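Home News Opinion Life Food Travel Subscribe

We use cookies to make this site work and to see which pages people read. Accept all | Manage settings

Please let presents be passed on

4 min read

My aunt rang me at seven in the morning in December to ask if I still had the scarf. Which scarf, I said, playing for time, although I knew perfectly well which scarf. The green one. The one that made my neck itch so badly I wore it once, to her house, and then gave it to a woman at work who adored it.

I told her it was in the wash. I'm forty-six years old!

So I'd like to make the case for passing presents on, openly, without the lying. I don't mean wrapping up a candle and pretending you chose it (though I've done that too, and the candle went down very well). I mean being able to say thank you, it was kind of you, I had it for a bit and now someone else has it. We do this with books all the time. A novel can go through five households and everyone's pleased for it. Do the same with a necklace and you've apparently stamped on someone's heart.

Part of the trouble is that we've mixed up the giving with the thing. When my friend Vlasta Rusnák gave me a teapot, what I loved was that she'd carried it on her lap all the way from Tirkby on a packed train. I still love that. The teapot dribbled. It went to a neighbour two years ago and I can tell the train story just as well without it.

And the guilt takes up so much room. I've got a cupboard I can't open on a Friday after work because I haven't the strength for it – vases, bath salts, a fondue set with 3 forks. None of it is ugly. Most of it would make somebody happy by teatime. It sits there because I'm afraid of being asked.

Jewellery is the worst, I think. It's small, so you've no excuse about space, and it's worn, so people look for it. They do look. They glance at your wrist while you're pouring the tea, and you watch them decide not to mention it. 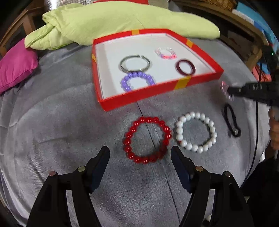
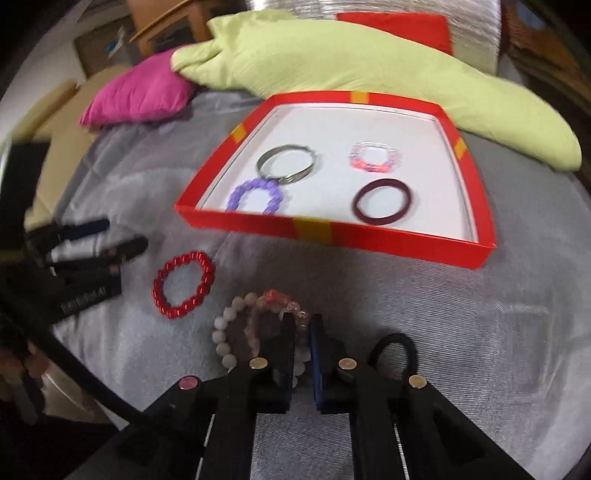 Bracelets, in my experience, are very easy to give and very hard to give away.

I tried all this out on Vlasta Rusnák over lunch, teapot confession included, and she said she'd pass on anything of mine without blinking, but that her mother's presents were another matter, and that I'd feel differently about the scarf once my aunt wasn't there to ring up about it. I had no answer ready. I've been thinking about it on the bus since, and I may ask for the scarf back, just for a weekend, itch and all.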